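4. Setting Up Site Radios on the Tolileck Base Unit

Complete section 3 (mounting and power) before you start. Keep all handsets switched off until step 4.

1. Connect the antenna cable to the socket marked ANT on the back of the base unit. Tighten the collar by hand only.

2. Turn the power switch to ON. The status light blinks amber, then turns green.

3. Press and hold MENU until the display shows SITE CODE. Enter a code between 100 and 503 and press OK.

4. Switch on the first handset within 2 minutes. Hold its side button until you hear a double tone.

5. Repeat step 4 for each handset. Label each one with its channel before you hand it out.

CAUTION: Do not transmit with the antenna disconnected. This can damage the output stage and is not covered by the warranty.

Range depends on the building. Concrete beams and metal racking both weaken the signal, and a low ceiling leaves little choice of where to put the antenna. In large halls, fit the Saltance extension mast and keep it clear of ducts and lighting cable.

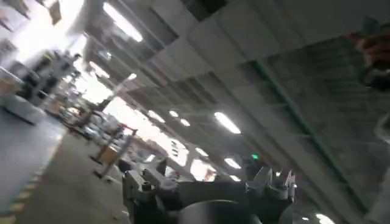 M. Radonjić
Technical Writer, Dakcombe Site Communications

4.1 Range check

Leave one person at the base unit and walk the outer wall with a handset. Call in at every door and every corner. If speech breaks up, mark the spot on your floor plan and carry on — do not move the antenna until the full walk is done.

Note: Repeat the check after any change to the racking layout.

4.2 If a handset will not register

Check that the site code on the handset matches the base unit. If the display shows FULL, delete an unused handset under MENU > UNITS. If it shows E2, switch the base unit off, check the antenna collar and start again from step 2.

Replacement antennas are listed in the parts table under order number 1865.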